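Votley 300 folding workbench, reviewed by Mieke Van der Linden
September 14, 2024

I bought the Votley 300 in June to replace a Kodgate trestle pair that had started to rack under sideways load. It has been used most days for sawing, planing and light assembly.

The top is two boards on a steel frame, one fixed and one moving on twin screws. Jaw travel is adequate for doors. With both handles turned evenly the jaws stay parallel; turned one at a time, they bind after 7 mm of difference. The legs lock with a sprung pin on each side. Fit of the pins was good on mine, although Jae-in Kwon at the Grelodbridge workshop had to file one hole on his before it would seat.
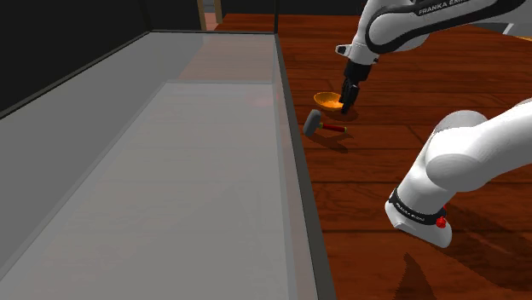

Does the top stay flat under load?
Mine dips 5 mm at the centre of the fixed board with a full vice and a heavy workpiece on it, and recovers when unloaded.

Planing across the grain is fine at low settings. A heavier cut walks the bench backwards unless one foot is on the lower rail. The rubber feet grip concrete well and painted boards poorly. I swapped them for a set from Lim, which fitted without drilling.

The instructions cover assembly in 6 steps and omit the torque for the frame bolts. Mine needed retightening after the first week and have held since.

Score: 7 out of 10. The screws need grease from new.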